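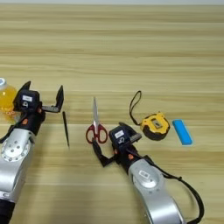
Two-arm station, gripper comparison – pre-run and in-run check
Site: Hondero, bench B
Checked by: Berkay Güler
Left arm: Pomovent fingers. Right arm: Ondemari fingers. Controller: Işık, same build both sides.

1. E-stop, both arms. OK. Right button sticky, cleaned it.
2. Joint covers, fasteners. OK, none turning by hand.
3. Finger screws. Left OK. Right – two a bit loose, retightened, marked with paint pen.
4. Full open / full close, no load. OK both. Right slower to close, same as in September.
5. Cable slack at wrist. PASS with comment. Enough loop for full rotation but keep an eye on the right one, it rubs on the housing past 300 cycles.
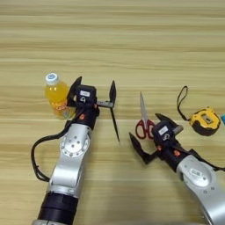 Comment from Işık support: cable rub usually means the wrist limit is set too wide, pull it in a few degrees before you blame the tie. Will try that tonight, after the last run.

6. Sharp items. Scissors closed, points away from operator. OK.
7. Liquids. Bottle cap tight, no leaks. OK. Don't grip above the shoulder, the Pomovent tips slide off.
8. Reach to scissor handles, right arm. Slow speed only. Approach from the left, stop short, check height, then go.
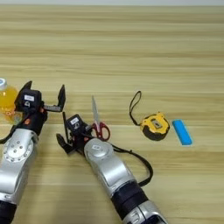
Item 8, right gripper just left of the scissors, fingers pointing left.

9. Force limit. Left OK. Right NOT OK, value reset itself after restart. Re-entered, saved twice, logged. Nearly 1,000 cycles on this set so maybe time for a new board anyway.
10. Arm-to-arm clearance. OK at slow speed. Not tested at full, dont run full untill the zones are redrawn.

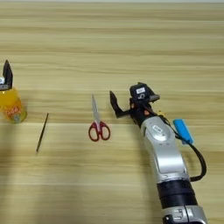
Same for the handover moves, leave them off the list for now. Thin items still the weak spot for both finger types – tape over the tips helped a little, not enough to recommend.

Open: item 5, item 9. Recheck before next shift, 7:30.
B.G.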